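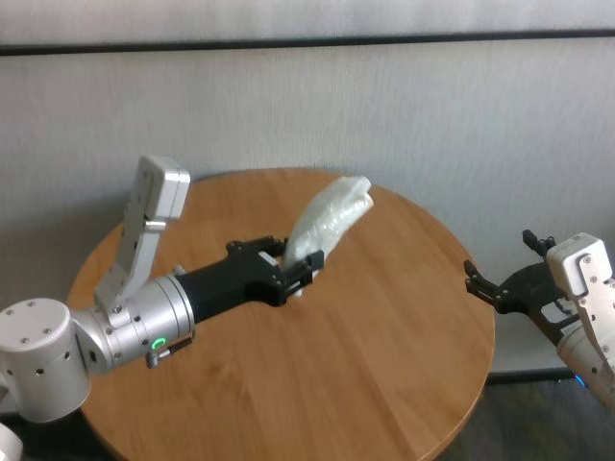 Hugo Sarmiento thinks nobody my age should be writing about station wagons, and he told me so when I handed in my topic sheet. Wagons were over before I could drive, he said, and I'd be better off with an SUV like everybody else in the class. I picked the wagon anyway. My family has had the same Ornero wagon since I was in middle school, and I wanted to find out if the new one deserves the name.

So, the assignment. We had to choose a car that had been redesigned, compare the old version with the new one, and say who the redesign was for. I went with the Ornero because I could get at both generations without begging anybody too hard. The old one is ours. The new one belongs to the Hundari dealership on Kaplan Street, and they let me sit in it, measure it and ride along on two test drives (I'm on my parents' insurance and the dealer wasn't having it, so no driving for me).

Size and weight

The new wagon is heavier. Ours weighed 1511 kilograms on the scale at the gravel yard, with me out of the car and half a tank of gas. I asked for kilograms because the rest of my class project is metric, and then had to convert everything for my dad. The dealer wouldn't let me take theirs to the gravel yard, so all I have is the sticker on the door, and that gives the maximum loaded weight and not the empty one. I spent a whole evening comparing those two numbers before I noticed they weren't the same kind of number. Please don't do that.

Inside, the new one is roomier in back and tighter up front. The center console has grown so wide that my right knee rested on it the entire ride - and I'm not tall.

The cargo area

This is where I got a little obsessed. The old Ornero has a flat floor with the seats down, and you can slide a bicycle straight in. The new one has a step where the seat backs fold, and I had to take the front wheel off my bike to get it past. The salesman said most buyers never fold the seats. Maybe! But then why buy a wagon?

On the plus side, the liftgate opens higher and the load lip is 2 inches lower, and my mom would love that for groceries.

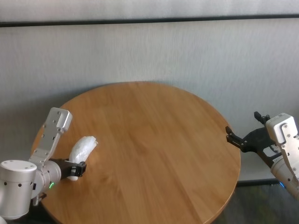

On the road

Henk Leemans drove both times and I took notes in the passenger seat. The route was 20 miles, half highway and half the bumpy stretch by the reservoir. He liked the new steering a lot more than I expected. I liked how quiet it was. In ours you have to raise your voice over 60, and in the new one we were just talking.

The ride on bad pavement was the letdown. It thumps. Henk blamed the bigger wheels, and when I looked up the tire sizes the new ones do have a much shorter sidewall - so I think he's right, but I didn't get to test it on smaller wheels.

Cost

The Trekance trim, the one I rode in, costs $3179 more than the base car. For that you get the bigger wheels (see above), heated seats and a power liftgate. I'd take the heated seats and leave the rest.

Who is it for?

My answer is that it's for people trading in a sedan. It drives like one, it's quiet like one, and the cargo space is nice to have on the weekend. People who already own the old wagon and use it like a truck, meaning us, got forgotten a bit. I'm turning in my measurement sheets on Monday along with this report, and if I get more time in September I'd like to redo the cargo section with a tape measure that doesn't bend.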